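Open Lab Afternoon — Frequently Asked Questions

Last updated June. If your question isnt here, email the front desk and put OPEN LAB in the subject or it gets lost.

What is it?

An afternoon at the Cendier building where we run the robots and you get to stand close and ask things. No stage, no slides. Short talk by the door, then you wander.

When do doors open?

2 pm. Last group goes in at 4:30. We start shutting things down at 5:15 and we do mean it.

Do I need a ticket?

Yes. Free, but you need one. Book on the Rovirell page, same login as last year if you came. We hold 50 back for walk-ups, gone early most years.

How many people are coming?

Last year 589 through the door. The building can take 1000 over the afternoon, so no reason to panic, but book anyway.

Where do I park?

Not behind the building, that's deliveries. Use the lot across the street. Bike racks by the side entrance.

What will the robots be doing?

Chores, mostly. Flurkel is the laundry station — two arms, socks, a hanger with a row of clips. Jaber is the sorting station, parts into bins. Flurkel gets the biggest crowd so go there first or go there last.

Why socks?

Because they're awful. Soft, floppy, never the same shape twice. A metal part stays where you put it. A sock folds over itself the second you pick it up, and then the arm has to find the end it wants and get that end up to a clip. Bright colors help the people at the back follow along too.
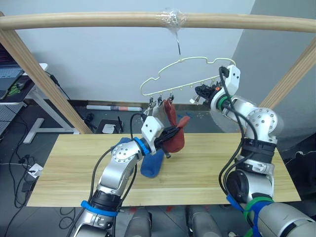

And the clips are half the job. You have to get the cloth into a small gap and then let go without pulling it straight back out. People who do this at home every week don't think about it. Watch your own hands next time.

Is the hanger special?

Nope. Plastic, the kind you would use at home. It's taped to the rod so it doesn't swing around while the arms work. We tried it without tape. Long afternoon.

Will it drop things?

Yes. Probably while you're watching. Whoever is on the station picks it up and we go again. Please don't reach in and help, even if it landed right by your foot.

How fast is it?

Slower than you. Slower than your kid. One sock can take nearly 2 minutes on a bad run, so give it a little patience before moving on.

Can I touch the arms?

Not while they're powered. There is a line on the floor, stay behind it. At the end of each session we switch off one arm and you can move the joints by hand, ask at the station.

Can my kids come?

Yes, any age. Under 12 need an adult with them the whole time, not just in the building. Strollers fine on the ground floor. Ear protection not needed, it's pretty quiet.

Can I bring my own sock?

We get this every year. Yes, clean ones only, no wool, nothing you want back in a hurry. Drop it in the tray at the Flurkel station and we'll get to it if theres time.

Can I take pictures?

Yes. No flash near the stations please. Video is ok too. Ask before filming other visitors.

Is it accessible?

Ground floor is step-free. Restrooms by the main entrance. The upstairs talk room is stairs only right now, so we repeat that talk downstairs at 3:30.

Is there food?

Coffee and water in the lobby. No drinks past the double doors.

I teach, can I bring a class?

Not to the open afternoon, it gets too full. Write to Bilal Hamdan at the front desk and he'll set up a separate visit. Say how many students and what grade, otherwise he has to write back and ask.

I booked and can't come?

Cancel on the Rovirell page so the spot opens up for somebody else. Takes a second.

What if I'm late?

Come anyway. Show your ticket at the door and we'll put you in with the next group, as long as it's before 4:30.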